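# Kapitel 2: Wenn der Arm nicht loslässt

Ich fange dieses Kapitel mit einem Fehler an, den ich selbst gemacht habe, und zwar einem ziemlich peinlichen. Im vorigen Kapitel haben wir uns angesehen, wie ein mobiler Roboter seinen Weg durch eine Wohnung plant, und da ging ja noch alles gut: keine Kollisionen, saubere Kurven, zufriedene Gesichter im Labor. Dann kam der Mai, und ich wollte, dass unser Roboter in der Simulation einen Kühlschrank öffnet. Was soll schon schiefgehen, dachte ich – eine Tür ist eine Tür!

Der Roboter hieß bei uns Rulter, die Simulationsumgebung Cuvska, und der Regler, um den es gleich geht, lief unter dem Namen Dedum. (Fragen Sie mich bitte nicht nach den Namen, die waren alle schon da, als ich ins Projekt kam.) Dedum bekam eine Zielposition für die Hand und fuhr sie an, so steif und so genau wie möglich. Beim Greifen in freier Luft ist das wunderbar. Sobald die Hand aber etwas festhält, das sich nur auf einer ganz bestimmten Bahn bewegen kann, wird aus der Genauigkeit ein Problem.

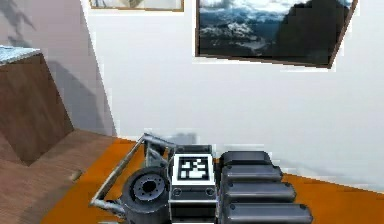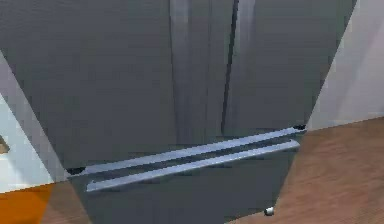
Mein Fehler steckte in einer einzigen Zeile, nämlich im Gelenkmodell. Ich hatte die Drehachse der linken Tür auf die falsche Seite gesetzt, und der Regler rechnete deshalb einen Kreisbogen aus, den die Tür gar nicht mitmachen konnte. Bei einem Gerät mit zwei Flügeln sitzen die senkrechten Griffe links und rechts der mittleren Fuge, ganz dicht beieinander, die Scharniere gehören also jeweils nach außen. Ich hatte die linke Tür aber aus einem älteren Modell mit nur einer Tür übernommen und vergessen, sie zu spiegeln. Und die Schublade darunter mit ihrem langen waagerechten Griff braucht überhaupt keine Drehachse, sondern eine gerade Führung. Die hatte ich immerhin richtig.

Was macht nun ein steifer Positionsregler, wenn die Hand nicht dorthin kommt, wo sie hin soll? Er gibt mehr Kraft. Der Abstand zum Ziel wächst, also wächst das Moment in den Gelenken, und weil der Griff fest umschlossen ist, kann auch nichts abrutschen. Ich hatte die Kraftgrenze in der Simulation auf 100 Newton gestellt und dann für einen anderen Versuch ausgeschaltet. Wieder eingeschaltet habe ich sie nicht. Rulter zog, die Tür blieb zu, und irgendwann kippte der Roboter nach vorn und fuhr mit dem Arm durch die Schublade hindurch, was die Physik in Cuvska dann auch nicht mehr lustig fand. Der Lauf brach ab.

In der Simulation kostet so etwas einen Neustart und ein bisschen Stolz. An der echten Maschine hätte ich mir einen verbogenen Griff eingehandelt, vielleicht auch ein kaputtes Getriebe, und wer danebensteht, steht im Arbeitsraum eines kippenden Roboters. Genau deshalb möchte ich mit Ihnen über Nachgiebigkeit sprechen, bevor wir irgendetwas anfassen.

Wir gehen in zwei Schritten vor. Zuerst ersetzen wir den steifen Positionsregler durch eine Impedanzregelung, bei der sich die Hand ungefähr so verhält, als hinge sie an einer Feder mit Dämpfer. Danach bauen wir eine Überwachung ein, die bei zu hoher Kraft den Griff kontrolliert löst – und die sich nicht mal eben für einen anderen Versuch ausschalten lässt. Die Gleichungen dazu stehen in Abschnitt 2.2. Legen Sie sich vorher bitte noch einmal die Jacobi-Matrix aus dem ersten Kapitel bereit, die brauchen wir gleich auf der nächsten Seite.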